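Workshop assistant (wooden shape blocks and boards), part-time

Binavholm
Reference: 17/5
Hours: 19 per week, Monday to Thursday
Contract: fixed term, with review in August

Binavholm makes wooden boards and small coloured shape blocks for sorting and matching tasks. The sets go to nurseries, clinics and teaching rooms, mostly by way of our distributor, Curham. We are looking for one assistant to join the finishing and checking bench at our Andusholm site.

The work

You will sand, seal and inspect maple boards glued up from planks. Each board is checked for flatness along the seams, for open joints and for raised grain. Figure in the timber is accepted. Splits and loose fibres at the end grain are not.

You will also check blocks against the shape gauge. The current range includes cubes, cylinders, triangular prisms and five-pointed star prisms. The stars take longest, as each inner corner has to be cleared of paint build-up by hand. Blocks that fail on size go back to the saw. Blocks that fail on colour are repainted once only.

Other duties:
Laying out blocks on the board in the groupings given on the task sheet
Recording rejects by shape and fault
Packing finished sets and labelling cartons
Sweeping down and emptying the extraction bags at the end of the shift

Output at the bench is around 50 blocks an hour once trained. Training lasts five weeks and is paid at the full rate.

What we need

Steady handwork and good close vision, with glasses if worn
Reliable colour vision (a short test is given on the day)
Ability to read a drawing with simple dimensions
Ability to stand for most of a shift and lift a full carton to bench height

Experience with hand sanding, model making or furniture repair is useful. No formal qualification is required. Applicants must be 18 or over on the start date, as the post involves use of the belt sander.

Conditions

The bench area is heated. Dust masks, ear protection and aprons are supplied; safety shoes are paid for up to a fixed limit. The site is a short walk from the Ngô Building bus stop. There is parking for bicycles but none for cars.

How to apply

Send a one-page letter and a list of previous jobs to the Binavholm site office, quoting the reference above. Applicants called for a bench trial will be asked to sort a mixed tray of blocks and mark the faults on one board. The trial takes a morning and travel costs are refunded on receipt of tickets.

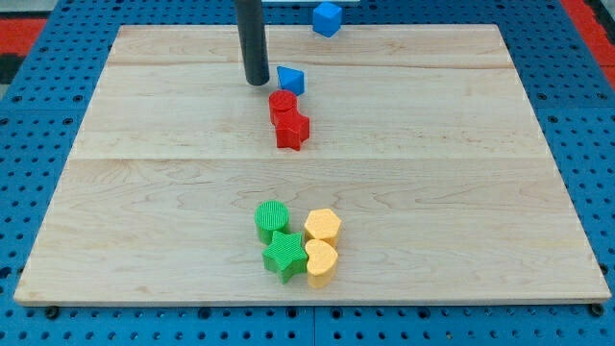
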